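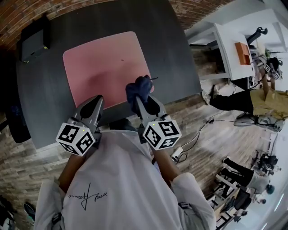 Figure 1. Two hand-held grippers at a dark gray table, the right one holding a navy-blue cloth.

Who Gets the Sidewalk? Tech Signage and Public Feeling in the Halliday District
Final project report, Media and Cities seminar
Submitted 10/10/2021

1. How the project started

In February the software company Leltura moved its offices into the old department store on Halliday Street in Clernville. A week later there was a banner across the front that read WE LISTEN. By the end of the month somebody had taped a sheet of paper under it that read TO WHAT. The paper lasted four days. The banner is still there.

Our group wanted to know what people who live and shop in Halliday think about the way tech companies talk to them in public. We meant banners, posters, bus shelter ads and the little sandwich boards with jokes about coffee. There is plenty of writing about rents and commuter shuttles, and we read a fair amount of it, but we found very little about the signs. Perhaps the signs are too silly to study. We had a semester and a class printing budget, so we went ahead.

2. What we did

We walked the district with a map and wrote down every sign put up by a technology company between the rail bridge and the public library. A sign counted if a person on the sidewalk could read it without going in. We argued for most of one afternoon over whether a logo on an umbrella is a sign. It went in under "other."

Then we handed out a one-page survey outside the library and the grocery store. We printed 100 copies and got 70 back filled in well enough to use. The rest were blank, illegible or, in one case, used for a shopping list (eggs, bleach, birthday card). We also did 17 longer interviews with people who checked the box saying they would be willing to talk.

Interviews ran from ten minutes to over an hour. The long one was mostly about parking. We have kept it in the data and taken the parking out of the analysis, although the speaker would disagree with that choice.

3. What the signs say

The signs are very friendly. They use first names, lower-case letters and the word "together." Hardly any of them say what the company sells. The tutoring app Lernen, which has a small office over the bakery, had a poster reading "hey neighbor, stay curious" and no mention of tutoring anywhere on it. Several people we interviewed took it for an ad for the bakery.

We sorted the signs into three groups: those that thank the neighborhood, those that ask it a question, and those that make a joke. Questions were the most common type. None of them came with a place to send an answer, so we are not sure what the companies planned to do if somebody had one.

4. What people said

We expected anger, and our first draft of the survey was written to collect it. Our instructor pointed out that "How annoyed are you by tech signage?" is a leading question, and we changed it to "How do you feel about signs like these?" with a photo. The most common answer was some version of "I don't notice them." The second most common was a complaint about a different sign, usually the one telling you not to lock bikes to the library railing.

Annoyance did turn up in the interviews, but it was rarely about the wording. People who had lost something on Halliday Street, such as a shoe repair shop, a cheap lunch or a lease, read the cheerful signs as rubbing it in. People who had moved there recently thought the signs were corny and left it at that. One woman said the banner sounded like her ex-husband after he had been to a seminar.

A couple of Leltura employees filled in the survey on their lunch break. They disliked the banner more than anyone – they have to walk under it.

5. Problems with the study

We only asked people who were outdoors in the daytime and willing to stop for students with clipboards. That leaves out night workers and everyone with good sense. Our three sign categories overlap, since a joke can be phrased as a question, and two of us coded the same poster differently on different days. We emailed both companies for comment. Lernen sent a coupon.

6. If we did it again

We would start the interviews earlier and use the survey only to find people for them. We would also follow one sign from the meeting where it is approved to the wall where it ends up, if any company would let us in the room. And we would decide about the umbrella first.

The survey form and the sign map are in the appendix. The map shows the district as it was when we walked it, and the sandwich boards have moved.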